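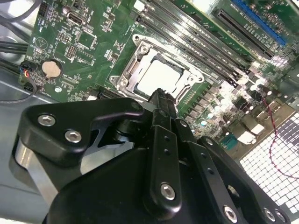
Wedstead wanted to know, in its reply to our last report, why a program that promised computers has so far delivered so much talk about screws. Fair question. The answer is that most of the screws are now back in, and this report has fewer of them.

Summary of the period

The Stimen refurbishing bench received 420 donated desktop machines under the Eshun grant. We have finished 61, and they have gone out to the two reading rooms named in the application. Another 70 are sorted, labeled and waiting on parts. The rest are stacked along the back wall of the storeroom in an order that made sense in June.

That is behind the schedule we gave you. The schedule was drawn up before anyone had opened a case, and it assumed that a donated computer is a computer. Quite a few were a metal box with a motherboard in it and a strong smell of somebody's old office. Memory is the usual thing missing. Whoever clears out a building tends to pull the memory and the drives, screw the side panel back on with great care, and write "works" on a sticky note.

What happens at the bench

Each machine now goes through the same steps, which we rewrote this spring after the first batch:

Side panel off, dust out, photographs for the log.
Cooler off, old thermal paste cleaned away.
Socket frame opened, processor and socket checked under a strong light.
Processor secured, new paste, cooler back on.
Memory fitted, then a first power-up with nothing else attached.
Drive, operating system, overnight test.

The third step was missing from the original plan and it is where the time goes. We used to skip it if a machine powered up at all. Then a run of finished desktops came back from the first reading room with the same complaint – fine in the morning, frozen by lunch – and every one of them had paste baked to something like roof tile. Two had bent pins in the socket as well, and had apparently been getting by on optimism. We now open every socket. It adds to the bench time per machine and it has cut the returns to a level we are no longer embarrassed to write down, although you will notice we haven't written it down. The full log is in the shared folder.

We work on the boards inside their cases wherever we can. Taking a motherboard out gives better access, but it also means disconnecting the front panel leads, and the printed labels on those are a matter of faith. Lighting was the real obstacle. The ceiling fixtures in the workshop put a shadow exactly where the socket is, so we spent a little of the equipment line on bench lamps. It may be the best money in the whole budget.

Parts

Memory is the bottleneck. The boards in the largest donation have four slots each and came to us with all four empty, so there is no robbing one machine to feed another. Plusteo agreed to supply used modules at its trade price and the first box arrived on time. The second box arrived on time too, and contained laptop memory. It has gone back. Plusteo has been pleasant about it, and the replacement is promised within the next period.

We are well supplied with the following, should Wedstead know of anyone in need: power cords, beige mice, blanking plates, and driver discs for printers that are not in the building.

Changes to the plan

We would like your agreement on two points.

First, we would like to move what is left in the transport line to parts. The reading rooms have been collecting their own machines, so the van money is sitting idle while the storeroom fills up.

Second, we would like to drop the target of refurbishing every machine donated. Some of these should be stripped and recycled, and we knew it when we carried them in. A desktop with a cracked socket is worth more to the program as a case, a fan and a power supply. We would report stripped machines on a separate line so that nothing looks finished when it is in pieces.

Training

The evening sessions are full and have a short waiting list. Participants now take a machine from the first step to the last over several weeks, which they prefer to the old arrangement of doing one step over and over. The sessions run until 9 p.m., or until someone drops a screw inside a power supply, whichever comes later. We have bought magnetic trays. Screws continue to be lost, but at a more civilized rate.

Next period

The 70 waiting machines come first once the memory is here. After that we start on the back wall, from the left, because the right-hand end is currently holding up a shelf. We also owe you a revised budget sheet, which will follow as soon as the two changes above are settled one way or the other.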